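White tabletop scuffs and gray smudges, cleaner or refinish?

drekthorpe_bench

Our work table has a white top, matte finish, bought secondhand from Brodenix. It has picked up small dark specks, scuffs and some faint gray smudges. Dish soap and a damp cloth removed almost nothing. Is this surface damage, or material sitting on top?

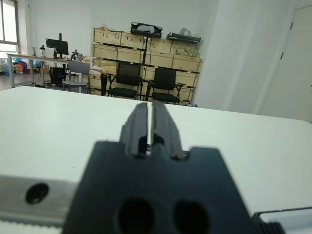
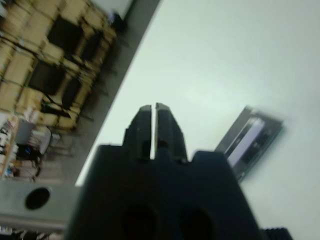
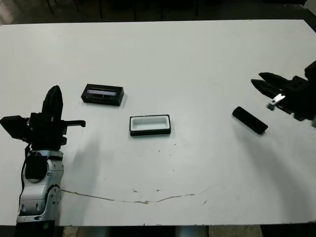
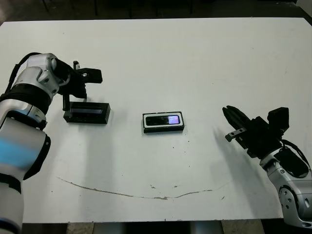
Maker's data sheet is missing, so I don't know what the top is made of. Budget for materials is 40 dollars. Replacing the top was quoted at 200, and I would prefer to avoid that. The marks are easiest to see in the last photo, where they are scattered over the surface near the black box and the case with the white frame. I need the top to stay matte. A shiny patch would be worse than the smudges. The table is free on Wednesday.

nuren_surfaces

Test before choosing a product. Run a fingernail across a mark. If it catches, the surface is cut and cleaning will not restore it. If it doesn't, treat it as transferred material.

For transfer, use isopropyl alcohol on a white microfiber cloth, in a corner first. Check the cloth. Gray on the cloth means the mark is coming off. White on the cloth means stop, you may be dissolving a painted finish. Wipe with clean water and let the spot dry for 30 minutes before judging the sheen.

Do not sand until you know the material. If it is solid surfacing you can go over it with 2,000 grit, wet, very light pressure, but that grit tends to raise the gloss on a matte top. On laminate or paint, skip it.

Clear everything off first, including the black box. Alcohol can haze some glossy plastics.

kovačević77

melamine sponge. worked on mine, went a bit shiny in one spot though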